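Justholm Shared Table: Progress Report to the Kadent Fund
4 January 2025
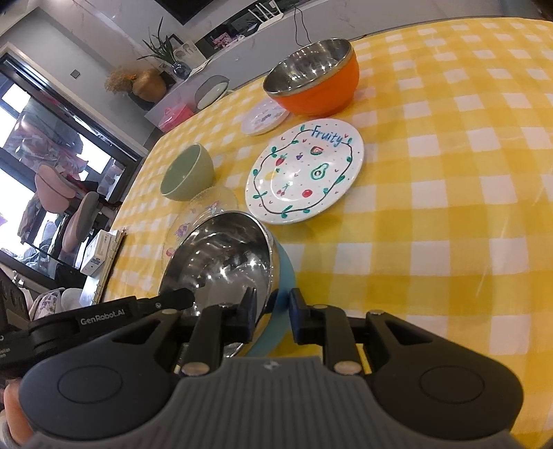
Section 2: Equipment and Room

Dear Kirstin Cairns,

I am sending you the report for the second half of the grant period. In July we had the agreement with you, and most of the money for tableware was spent before the end of the year. I write first about the dishes and the room, as you asked, and after this about the meals.

Tableware

We decided not to buy one complete set. The members of the Innes Street group told us that they prefer a table which looks like a home, so the dishes are mixed. We have steel bowls with a colored outside, one kind light blue and another orange, and these are used for salad and for mixing. The sage-green ceramic bowl is for the things which stay on the table during the meal. The large white plate with the word "Fruity" and the painted strawberry, avocado and grapes is the favorite of the children, and it is now the plate for cut fruit every time. The clear glass plate with the small fruit prints goes well with it, although it was bought separately.

In total we purchased 61 pieces. Two pieces were broken in the first month, both of them glass, and were replaced from our own budget. I did not charge this to the grant.

The steel bowls were more expensive than I had written in the plan. The difference was covered by the line for table linen, where we spent less. The yellow-and-white gingham tablecloth came from a shop in Orau which was closing its household department, and the price was very good. We would like to have a second cloth in the same pattern, but this shop has no more of it.

The room

The dining room is arranged now. The white shelf unit along the wall holds the plant, the dried flowers and the blue vase, and we do not keep dishes there. The clean dishes are kept in the kitchen cupboard. It was discussed to put some of them on the shelf also, but the older members found that it is too far to walk with full hands.

The TV stays in its place above the white stand. Some families asked that it is switched off during the meals and we agreed to try this until spring. The floral cushion was a gift from one of the families. We still need softer seats for the long evenings.

Meals

The aim in the agreement was 100 shared meals for the full year. We are a little behind, as the kitchen was closed for the repair of the drain. In the new schedule there is one extra lunch each week, and I expect that we will reach the number without more cost.

Setting the table is done by the members themselves. The children carry the plates and an adult carries the bowls. At the beginning this took a long time and the food was waiting. Now we start to set before the cooking is finished, and it goes better.

Open points

The invoice for the ceramic bowls has the wrong address. I asked the seller for a corrected one and will forward it when I receive it. Please also tell me if the linen and the tableware may stay together in one line of the final budget, or if I should separate them.

With kind regards,
Coordinator, Justholm Shared Table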